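Clearing the living room floor in one quick go

I love this job – two minutes and the whole room feels bigger! Start by bringing a lined bin in with you and standing it in the middle of the carpet, so you aren't trotting back to the kitchen with every tissue.

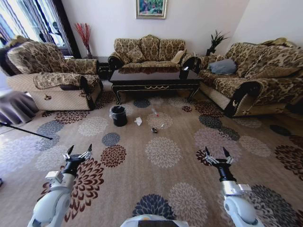
Work from the coffee table outwards and pick up the big bits first. Bottles go in the recycling, so keep them to one side. Then go back for the tiny scraps, which love to hide in a patterned carpet – crouch down and you'll spot them!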